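Postdoc Wanted: Persuading Gut Cells to Behave Like a Gut
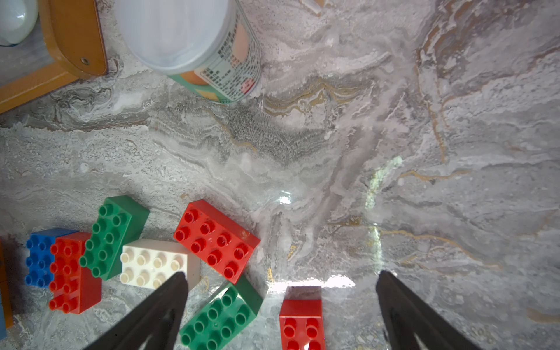 A red brick and a white one on a marble-patterned tabletop.

The Çetinkaya group at the Drikemholm Institute, Vurnbridge, is looking for a postdoctoral researcher to join our intestinal barrier project for 3 years, starting in June.

We grow human intestinal lining on porous membranes, run fluid past it, and measure what gets through. On a good day the cells form a tight layer with proper folds and a coat of mucus. On other days they form a sulky clump in one corner of the channel, and we hold a meeting. Your job would be to increase the number of good days, and then to add bacteria, which will presumably bring the number back down.

What you would do

Design and test flow chambers for co-culture with oxygen-sensitive gut microbes. The current design is called Bondau and is on version 14. We don't discuss version 8.
Run permeability assays and electrical resistance measurements.
Keep organoid lines alive, including over holidays, on a rota that is fair by academic standards.
Write papers with Dilek Çetinkaya, who returns drafts quickly and with a great deal of red on them.

What we need from you

A PhD in cell biology, bioengineering, or something close enough that you can argue the point. Solid experience with primary cell or organoid culture. Some microfabrication is welcome, but if you have only ever bonded one chip and it leaked, apply anyway; ours leaked too. You should be able to read code in Python and to label tubes so that other people can read them.

What we offer

A full-time salary on the institute's research scale, a travel budget that covers one decent conference or two poor ones, and bench space by a window. There are 7 of us at present. Lunch is at Çınar, across the street, where the lentil soup is reliable and the service isn't.

How to apply

Send a CV, a one-page letter, and contact details for two referees to Firdevs Uysal, lab manager, through the institute's jobs page. Please tell us in the letter about an experiment that failed and what you did next. Interviews will be held by video, with a lab visit for shortlisted candidates.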